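In Defense of the Boring Planner

I've spent a good part of my working life writing software that tells robot arms where to go, and I'd like to put in a kind word for the dullest piece of it, the task planner. You know the sort of thing I mean: a plain list of steps, each with a condition that has to be true before the next one starts. People have been telling me for years now that it's on its way out, and every time I hear it I go back to my desk and feel a little more fond of mine.

We call ours Melen. It sits between the perception code, Cetau, and the motion controller, and it doesn't know much. It knows there is a bowl, a tray and a basket of fruit, and it knows what "on" means. That last one took us most of November, if you want the truth!
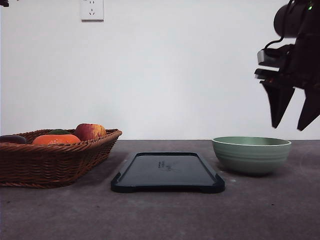 The bowl beside the tray, with the gripper over to the right.

"On" sounds like a word any child could handle, and of course any child can. But Melen has to get it from a handful of noisy estimates, and a low view of a tray squashes its surface down to a sliver, so a small error in depth can put a bowl on the wrong side of the rim. Our first version trusted a single estimate. The second one asks for 2 in agreement before it will mark a step as done, and I can't tell you how many of our arguments that one change settled (over a great deal of coffee, some of it on a Sunday). 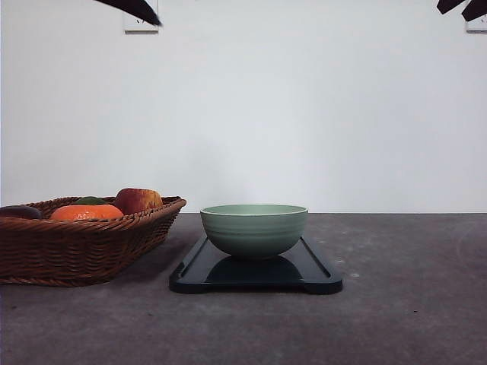 What I love about the planner is that I can read it. When a run goes wrong I open the log, and there are 56 lines, and one of them says that a condition was false when we all thought it was true. I've worked with learned policies too, and I like them very much, especially for the grasp itself, where my hand-written rules were always clumsy. But when one of those goes wrong I'm left scrolling through 400 rows of numbers and guessing, and my guesses aren't very good by late afternoon.

So my plea to anybody starting a project like ours is to keep a small, readable layer in the middle, even if everything on either side of it is learned. Give it names a tired person can understand. Ours fits in 200 lines, and I still change a word or two in it most weeks.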